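How to Clean and Reseal a Plaster Garden Column

Got a column, pedestal or birdbath base that's gone green and chalky? Takes an afternoon plus drying. Works on cast plaster and most cement mixes. NOT for marble or anything old and valuable, ask someone who knows.

I did three of these in May for the side path at Bindthorpe and made every mistake on the first one. Notes below so you don't.

What you need

Soft brush, the kind for dishes is fine
Two buckets
Dish soap, plain, no bleach
Old towels
Fine sandpaper
Patching plaster (I use Bakalis, any exterior one will do)
Breathable masonry sealer
Cheap 2 inch brush for the sealer

Whole lot cost me less than one new pedestal from the garden center. The sealer is the pricey bit. I got the Zoremier matte in the small can and had plenty left over.

Step 1. Dry brush first

Before any water. Get the cobwebs, loose dirt and dead moss off. Top to bottom. If flakes come away with hardly any pressure, stop and check how deep it goes. A soft patch the size of a coin you can fix. Soft all the way round, probably time to let it go.

Step 2. Wash

Squirt of soap in bucket one, clean water in bucket two. Damp brush, not dripping. Small circles. Rinse the brush often or you just move the green around. No pressure washer!! I know it's tempting. It'll take the face right off.

Stubborn green: lay a soapy towel on it for 20 minutes, then brush again. Brown marks that are still there after that are usualy in the material, not on it. Leave them.

Step 3. Let it dry

Longer than you think. Two full days in warm weather, more if it's humid. Bring it under cover overnight. Stand it on scraps of wood so air gets to the bottom.

Dry plaster goes pale and flat looking. Dark areas mean wait.

Step 4. Look it over before you patch

Early morning or late afternoon, when the light comes in low from one side. Noon hides everything. Turn it a little at a time and put a pencil mark by every chip. Faint specks and smudges don't need filling, only real holes and cracks. A mottled gray surface is fine and to my eye nicer than a perfect white one.
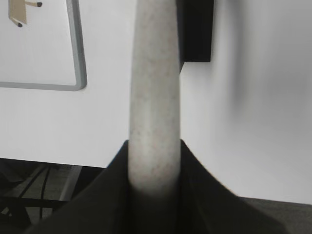 Step 5. Patch

Dampen the chip with a wet finger. Mix a little plaster, toothpaste thickness. Press in, scrape level with an old card. It sets quick so mix small amounts. Sand lightly once hard, wipe the dust off with a dry cloth.

My neighbor Ratree Kaewsai puts a pinch of cold wood ash in the mix so the patch isn't bright white. Tried it on the last column, much better match. Test a blob on cardboard first becuase it dries lighter.

Step 6. Seal

Thin coats. Two is enough, three if it stands out in the rain. Work from the top down and catch the drips. Four hours between coats or whatever your can says. Don't seal the underside, moisture needs a way out.

Don't use the glossy stuff. Looks like a wet bathroom tile.

Step 7. Put it back

Level ground, a paver underneath, gravel around that. Keep sprinklers off it for a week. Brush it down each fall and redo the sealer when water stops beading.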